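Search manuals Go
Category: Workshop & Garage > Hand-Crank Mills
Last updated 11 June 2022

4.2 Refitting the drive, Barroso mill

1. Lock the crank and drain the hopper.
2. Wipe the shaft with a dry cloth.
3. Fit the key, then the washer.
4. Tighten the cap bolt to 12 Nm.

CAUTION: Do not use petroleum grease on plastic parts.

Grease the bearing seat every 500 hours — sooner in dusty sheds. Check plastic gears for cracks at each service. Dark grease residue is easy to spot on a large white gear, and a smooth grey tabletop makes a suitable inspection surface.

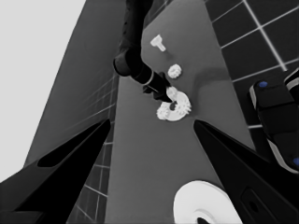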